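3.2 Legibility of shared boards

The second part of the study dealt with how people on a ward read handwriting left by the previous shift. Oral and Kołodziej had already shown that short notes were misread more often than long ones, and we wanted to know if the same held for lists. We collected 300 board entries at the Flirden site in October and asked 38 staff members to copy them out on paper. Entries were erased at the end of each shift, so all copying was done the same day.

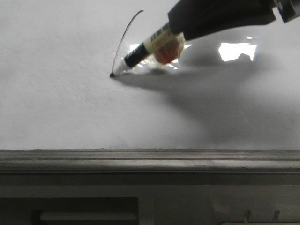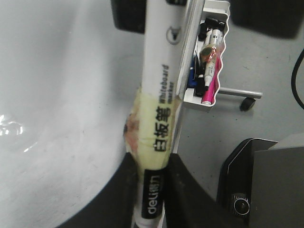
Figure 7. Marker held in a gripper, seen from two viewpoints.

Most copying errors came from letter shape and spacing. Word choice played a small part. Numbers were the worst case — a hurried 1 and a hurried 7 were confused by readers of every age group. Stroke width mattered as well. A marker with a small nib, like the black one touching the white surface in the first view of Figure 7, leaves little room for error when the writer presses lightly, and we treated nib size as a separate factor in the analysis. Ink color was left out. Entries made in block capitals were copied correctly more often than those in joined writing, but they were also shorter, and we could not fully separate the two effects. Staff who had worked on the ward for several years did better with joined writing than new staff did.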